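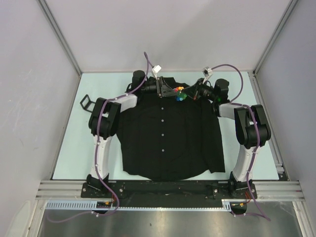 Why does my washer stop before the final spin and show 3165?
Mostly it means the water isn't leaving the drum fast enough, so the machine won't start the fast spin. Check the drain filter and the hose before you think about the pump.

Ticket 3165-B (my own name for it, ha)
Machine: Dorkano front loader, bought secondhand from Awasthi
Status: closed, I think

Okay, so here's my log, cleaned up a bit for the owners' board. I've had this Dorkano since February and it was great for all of one month. Then it started quitting right before the last spin and just sitting there blinking 3165 at me with a drum full of soapy water. Door locked, of course!

First try. Turned it off at the wall, waited, turned it back on, ran drain and spin. It hummed for around 11 minutes and drained maybe half. Same code.

Second try. Pulled the filter behind the little flap at the bottom (put towels down first, and more towels than you think). Out came a hair tie, a bunch of gray fluff and one shirt button. I was so sure that was it. Ran a rinse, got all the way to the spin, and the code came back.

Wrote to Treria, who do the service for these. Nisha Solanki answered the same afternoon and asked how high my drain hose sits. I had no idea you were supposed to care. Mine went down behind the cabinet, made a loop on the floor and came up again into the standpipe. She told me to get rid of the loop and to stop pushing the hose so far down the pipe.

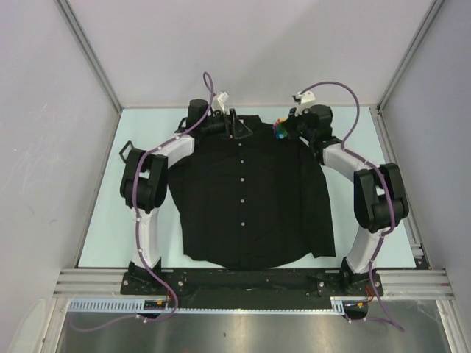 Fixing the hose meant dragging the washer out, and my neighbor Brijesh helped me walk it forward one corner at a time. The hose had a kink right where it had been squashed against the wall. We straightened it, clipped it up high and ran a test load of dark stuff only. About that button in the filter: a black button-up like this one, with a row of little light-colored buttons down the front, is just what I used to toss in open and right side out. Now I turn them inside out and put them in a mesh bag. I also run a finger down the row first and snip off anything hanging by a thread, then sew it back on later (or, you know, mean to).

Result: drained fine and spun to the end. Did 4 more loads over the next stretch, towels included, and no code.

Update, 9 p.m. some nights later: Naveen Pandey asked on the board if the pump was making a rattle. Mine does, a small one, only in the last bit of draining. Nisha says a short rattle at the end is air and to leave it alone unless it gets louder.

Still open on my side: the flap over the filter won't click shut since I had it off. Cunier lists the flap as a spare but they're out of stock, so it's held on with 2 strips of tape for now. If anyone has a spare one in white, message me!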